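Reorganizing a Shared Work Desk in a Small Room
Student project report, Furniture and Interior Use module
Ekaette Ibrahim

1. Background

The student workroom on the Ustberg site is small and is used by several project groups over a semester. Its main piece of furniture is one long white desk set along a plain wall. Complaints collected in March concerned the desk more than any other item: tools were left on the top, the drawers held mixed contents, and people moved the storage unit to wherever they happened to be sitting. The project set out to fix one position for the drawer cabinet and to define what goes in it.

2. Existing furniture

The desk has a smooth top with a rounded front corner. The legs are white, and the one under the rounded corner carries a round blue label with the number 4, which matches the numbering used in the room inventory. The far leg rises from a flat foot rail. A tall white cabinet with a slim horizontal handle stands behind the far end of the desk, next to the interior door. The floor is parquet in a herringbone pattern. It was not altered in any way – the lease does not permit fixings or adhesive on it.

The free length along the wall was measured as 1232 mm between the near leg and the side of the drawer cabinet in its final position. The earlier layout, with the cabinet near the middle of the desk, left 963 mm, too little for two people to sit side by side.

3. Method

Three positions for the drawer cabinet were compared on paper using the plan from the Zostow furniture exercise. Two were then tried in the room for one week each. Users were asked to note on a sheet when they had to stand up, move a chair or ask another person to move in order to reach a drawer. The sheets recorded 199 entries in total. Entries without a time were kept, but were not used in the comparison between mornings and afternoons.

4. Layout chosen

The cabinet was placed under the far end of the desk, with the drawers opening toward the door side of the room. A person seated at the long edge does not have to move when someone else uses the top drawer. The drawer can be pulled open while small items are sorted at the end of the desktop directly over it.

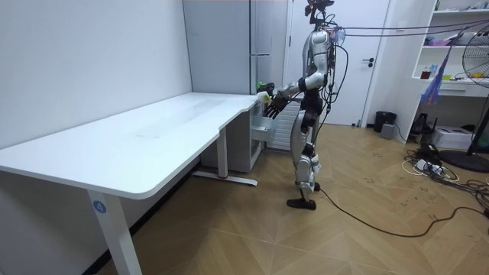 5. Drawer contents

Top drawer: small items in daily use, such as erasers, clips and tape.
Middle drawer: measuring tools and spare blades, in closed boxes.
Bottom drawer: paper and cables.

Each group may leave no more than 5 items on the desktop overnight. The limit follows the Deák room rules, which were already familiar to most users.

6. Limitations

The door was not included in the first plan. With the top drawer fully extended, the passage in front of the door becomes narrower, and the drawer should be closed when the room is in use by more than one group. The contents of the tall cabinet were outside the scope of the project. A second round of sheets is planned with the Hukudow group, using the same form with an added column for the drawer number.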